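3.2 Layout of the soup stations

The counters were studied in two canteens, one at the Taltirach site and one at the Cladus site. Both are run by the same caterer, Drilum, and both offer two soups a day at a self-service station apart from the main line. Diners walk up from either side, take a bowl, fill it, collect whatever they need to eat with, and leave toward the seating. There is no staff member posted at the station. A kitchen worker comes by to refill the wells and restock the bowls, and otherwise the station is left to the people using it.

We were interested in the order in which diners reach for things and in how that order fits the order in which things are laid out. Earlier work on buffet lines has mostly dealt with food choice and portion size. The items around the food, such as bowls, lids, ladles, napkins and chopsticks, get a sentence or two in most of those studies, even though a large part of the time spent at a counter goes to handling them.

Over the study period we logged 1472 visits to the two stations. A visit began when a diner first touched any item on the counter and ended when the diner stepped away with a filled bowl or gave up. Of these, 671 took place at Taltirach and the rest at Cladus. Visits in which two people served themselves from the same bowl, or in which a diner came back only for a napkin, were kept in the log but left out of the timing figures.

The arrangement at Taltirach is the simpler of the two. The soup wells are sunk into the counter, each with its own lid and ladle, and the dry items are grouped to the right of them (Figure 4). Chopsticks and serving utensils share one caddy, with the napkins next to it and the bowls in front of the napkins.
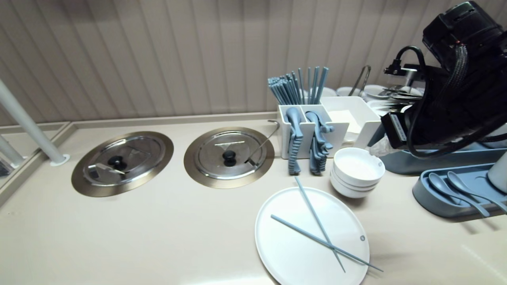 Figure 4. Soup station at Taltirach, with the two lidded wells, the utensil caddy, napkins, bowls and spoon tray.

Nedeljković, commenting on an early draft of this section, objected that the bowls belong before the soup and that any layout placing them after it will make people cross their own path. A diner coming from the left meets the lids first with nothing in hand to fill, walks past them to find a bowl, and then has to turn back, often into the person behind. The same comment added that this is taught in the first week of any catering course and that a study should not need to rediscover it.

We agree with the point for diners who come from the left. At Taltirach, however, the door is on the right, and most diners come to the counter from that side. For them the bowls are close at hand and the wells come after. The trouble starts later, when they have a full bowl in one hand and still need chopsticks, a spoon and a napkin. They must then go back to where they started. In the log this return trip shows up as a second touch on the caddy side of the counter, after the lid has been put back or left off.

Diners dealt with this in different ways. Regulars tended to pick up everything at the beginning and carry the spoon inside the empty bowl. Others set the bowl down near the wells, went back for the spoon and napkin, and returned for the bowl. A smaller group filled the bowl, took a spoon in passing, and left without a napkin. Several of these came back within a few minutes, and those short visits are the napkin-only visits mentioned earlier.

Lids were the second source of delay. A lid has to be lifted by its knob and held or put somewhere while the other hand works the ladle, and a diner who is also holding a bowl has no hand left. The usual answer was to put the bowl down on the counter, lift the lid, fill the bowl where it stood, and close up again. This works well when there is free counter in front of the well. When someone has left a plate or a used ladle there, the bowl ends up on the far side and soup is carried across the gap. Kitchen staff at both sites named drips on the counter as the thing they wiped up most often.

At Cladus the lids are hinged and stay open by themselves. Diners there did not put the bowl down as often, and the average visit was shorter by about 17 seconds. We do not credit the whole difference to the lids, as the Cladus station is also longer and has bowls at both ends. Staff at Cladus complained that hinged lids were left open through most of lunch and that the soup had to be reheated more often as a result.

The placing of the chopsticks deserves a short remark. An upright bundle is easy to take from, but diners rarely drew out exactly two on the first try. They pulled three or four, kept a pair, and dropped the others back or laid them on the nearest flat surface. Loose chopsticks on the counter were then avoided by later diners, who seemed to take them for used ones, and they stayed there until the next refill round. Spoons laid flat on a tray did not give rise to this problem. A diner took one and the others stayed where they were.

In June the caterer agreed to a trial change at Taltirach. The napkins and spoons were moved to a small side table on the way to the seating, and the chopsticks went with them, sorted in paired sleeves. Bowls stayed where they had been. Nothing was done to the wells or the lids, so that the effect of the move could be read separately. The side table took up part of the space where the tray cart normally stands, and the cart was moved to the wall by the dish return.

The results of the trial are given in Section 4. Two things should be kept in mind when reading them. Lunch numbers at Taltirach fall in early summer, which shortens the queue on its own, and the soups offered during the trial included cold ones, for which the wells were used without heat and the lids were more often left off.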